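Drying work gloves: what we picked up at the Bikon open day

Household and workshop tips, Plududville

The Bikon workshop in Plududville opened its doors on a Friday in July, and we went along for the glove demonstration. Two robot arms were working at a small drying rack with a peg hanger and cotton gloves. Over 20 visitors stood round for the first session. The people running it had spent months thinking about how a glove hangs, and much of what they told us is useful to anyone with a shed and a heap of damp gloves.

Start at the cuff

Knitted cotton gloves have a thicker band at the wrist. Peg them by that band and the fingers hang free. If you peg across the palm, the cloth folds over on itself and the fold stays damp long after the rest is dry. Pull each finger straight before you hang the glove and give it one good shake over a bin, as old lint holds water.

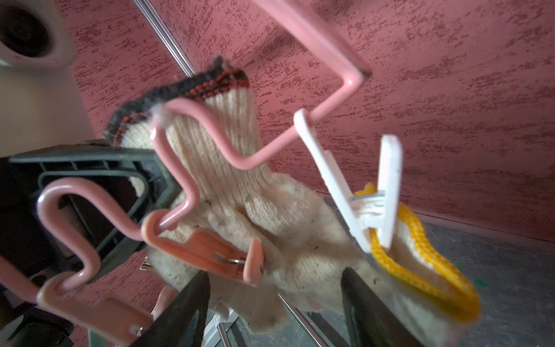 The same goes for socks, oven gloves and thin garden gloves. Leather is different. Dry it flat, away from the heater, and work it with your hands once or twice while it is still a little damp or it will set stiff.

Choosing a hanger

A sock hanger with its own pegs takes up less room than a line and can be lifted down in one go. Plastic-coated wire is kinder to pale cotton than bare wire, which leaves rust marks once it gets old. Check the springs in the pegs before you buy. Weak ones let go of a heavy glove in the night and you find it on the floor in the morning.

Clean the hanger now and then. Fluff collects on the wire and ends up on the next wash. An old toothbrush and warm soapy water will shift it.
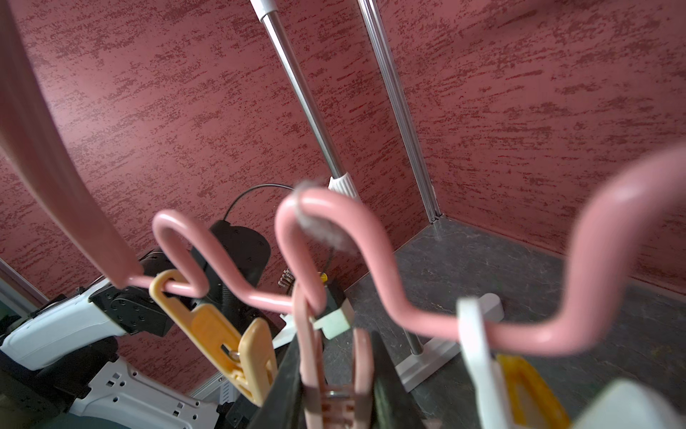 How many gloves can go on one hanger?
A hanger with 8 pegs will take eight single cotton gloves, one to a peg. Leave a gap if the gloves are thick, and put the heaviest near the middle so that it hangs level.

Steps for a small rack

1. Stand the rack on a hard, level floor. A rug will make it lean.

2. Hook the hanger over the top bar and load it from both ends in turn. It tips if you fill one side first.

3. Use one hand to steady the hanger and the other to work the peg. We were told this was the main argument for having two arms on the machine, and it is how most of us do it at home anyway. 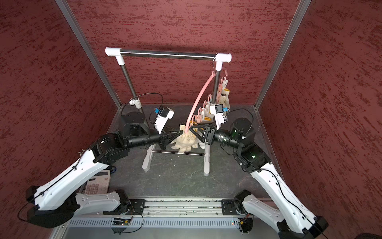
4. Open the peg fully before taking a glove down. Tugging it out stretches the knit and bends the spring.

5. Pair the gloves as they come off and keep the odd ones in a separate box. Two odd gloves of the same size will often make a usable pair.

If you want to go

Bikon is at the far end of the Myklebust yard, behind the Grimix paint store. Parking is tight after ten in the morning. Stand towards the side if you can, as you get a better view of both arms. There is tea, and they are happy to answer questions between sessions.
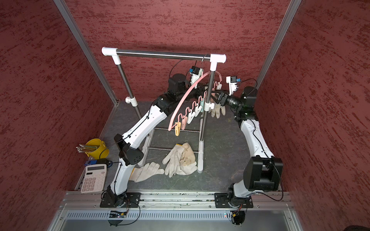

Both arms at the drying rack, Bikon open day.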